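Second session on the forearm and other bits

Apr 26, 2022

Quick one, on my lunch. Been meaning to write up the second session for ages and keep not doing it.

So. Forearm piece, outline was done back in September, healed fine apart from one patchy bit near the elbow. Went back for the shading. Same place, Clegg, the little studio up the stairs over the carpet shop. Four hours in the chair including a sandwich. Sore but not awful. The inside near the wrist was the worst, as everyone said it would be.

They've switched cartridges since I was last in. Tellix now. No idea what they used before, I never asked, but these were quieter, or the machine was. Less of that wasp-in-a-jar noise anyway. The shading went in smooth and there was hardly any scabbing this time, and I'm a scabber. Could be the needles, could be that I drank some water for once.

Price, as people always ask. 560 for the two sessions, deposit included. Not cheap. Fair for the hours though, and they don't rush you out of the door.

Aftercare then. First time round I used whatever was in the bathroom cabinet and regretted it. This time I bought the Skemico balm, 19 quid for a tub which made me wince, but you need so little of it that I've barely made a dent. Smells a bit like a shed. In a good way. Thin layer, twice a day, clean hands. I put far too much on the first night and woke up stuck to the sheet, so learn from that.
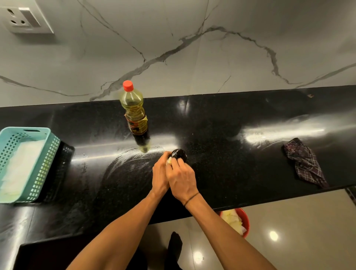

Wiping down the worktop

Also tried the Sostness film, the clear stuff you leave on for days. Lasted a day and a half on me before the edge rolled up. My skin just doesn't like the glue, went pink in a neat rectangle, took it off in the shower. Mate at work swears by it. If plasters bring you out in a rash I'd leave it.

Itching kicked in at day five and was gone by day eleven. Slapping it does help, looks mad on the bus.

Had a look back at the stats for this blog as well, 2,932 people read the post about the first session. Which is daft, it was mostly me moaning about parking. Hello if you're one of them. About 35 of you emailed asking for healed photos and I will get round to it, I need decent light and somebody else to hold the phone.

Next up is the gap above the elbow. Thinking ferns, or possibly nothing, I quite like teh gap. They've got a waiting list until after the summer so I've got time to dither.

Right, back to work. Will do the healed photos next time, promise. Comments are open but I'm slow at aproving them.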